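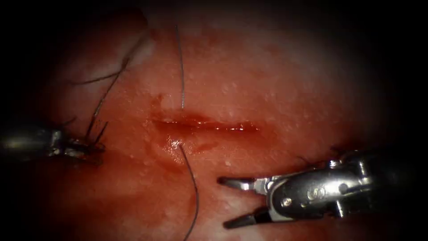

Manipulation robotisée : Pudari publie son évaluation de 18 tâches domestiques et d'atelier, avec la suture comme tâche de référence

7 août 2025 – Pudari, bureau d'études spécialisé dans l'évaluation des systèmes de manipulation, rend publics les résultats de son programme Drasance. L'étude porte sur 18 tâches courantes en logement et en atelier : pliage de linge, recousage d'un bouton, mise en sachet, passage d'un cordon dans une gaine, ligature de faisceaux, vidage d'un lave-vaisselle, entre autres. Elle conclut que la majorité de ces tâches ne peut pas encore être confiée à une machine sans opérateur à proximité.

Périmètre et méthode

Les essais ont été conduits sur le site de Kostard jusqu'à la fin du mois de juillet. Le protocole compte 483 essais complets, chacun exécuté du début à la fin sans reprise de réglage. Un essai est déclaré non conforme dès qu'une intervention humaine est nécessaire, quelle qu'en soit la durée. Les temps de cycle sont relevés mais n'entrent pas dans la notation.

Les tâches sont réparties en deux groupes. Le premier réunit les objets rigides, de géométrie connue. Le second réunit les matériaux souples : textile, fil, câble, film. L'écart de résultats entre les deux groupes est le principal enseignement du programme. Un bac posé sur une étagère, une pièce déposée dans un gabarit ou une assiette rangée à un emplacement fixe relèvent de fonctions aujourd'hui disponibles. Un fil à saisir, à tendre puis à nouer n'en relève pas, sauf dans un poste entièrement dédié à cette opération.

La suture comme tâche de référence

Le rapport consacre un chapitre à la suture de tissus à l'aide d'instruments robotisés. Cette tâche concentre les difficultés rencontrées au recousage d'un bouton ou à la ligature d'un faisceau : deux outils se partagent un espace réduit, le fil se boucle près des mors, le support se déforme sous la traction et une partie du fil échappe à la vue. Un fil sombre ressort nettement sur une surface rouge ; une boucle passée derrière un instrument est plus difficile à suivre. Les reflets sur les surfaces humides gênent également la segmentation.
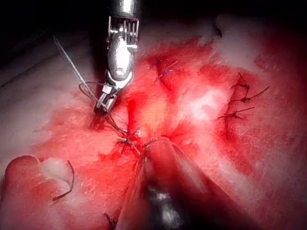
Suture à deux instruments robotisés. En haut, le porte-aiguille ; à droite, trois points noués le long de la ligne de fermeture.

Le corpus d'analyse rassemble 2 000 séquences annotées, toutes tâches confondues. Chaque séquence est découpée en phases : approche, saisie, transfert, mise en tension, relâchement. Pour les tâches avec fil, la mise en tension et le transfert d'un outil à l'autre concentrent l'essentiel des non-conformités. La phase d'approche, longtemps considérée comme limitante, ne l'est plus dans les conditions du protocole.

« Il faut distinguer le geste et la tâche, indique Rawiri Ngata, responsable du programme Drasance. Passer un point dans des conditions préparées, c'est un geste. Recoudre un ourlet sur un vêtement sorti du sèche-linge suppose de trouver l'ourlet, de mettre le tissu à plat, de choisir le fil et de vérifier le résultat. Sur cette chaîne complète, nos essais ne permettent pas d'annoncer une date. »

Conséquences pour les ateliers

Pudari recommande aux exploitants de limiter les projets à court terme aux postes où l'objet est présenté dans une position répétable. Pour les matériaux souples, le rapport préconise une assistance partielle : maintien du tissu, amenée du fil, contrôle visuel après opération. Le nouage reste à la charge de l'opérateur – y compris lorsque le poste dispose de deux bras.

Côté logement, aucune des tâches textiles évaluées n'atteint le seuil retenu pour un fonctionnement sans surveillance. Le rangement d'objets rigides l'atteint lorsque les emplacements sont définis à l'avance et que le plan de travail est dégagé.

Suite du programme

Une deuxième campagne est prévue avec Shakya, fabricant de préhenseurs, partenaire technique du programme. Elle portera exclusivement sur le fil et le câble, avec mesure d'effort au niveau des mors. Le protocole, la grille de notation et la liste des tâches sont disponibles sur demande auprès de Pudari. Les séquences annotées ne sont pas diffusées.

À propos de Pudari

Pudari conçoit des protocoles d'essai pour la manipulation robotisée et réalise des évaluations pour le compte d'industriels et d'intégrateurs. L'entreprise ne commercialise pas de robots.

Contact presse : service communication, Pudari, site de Kostard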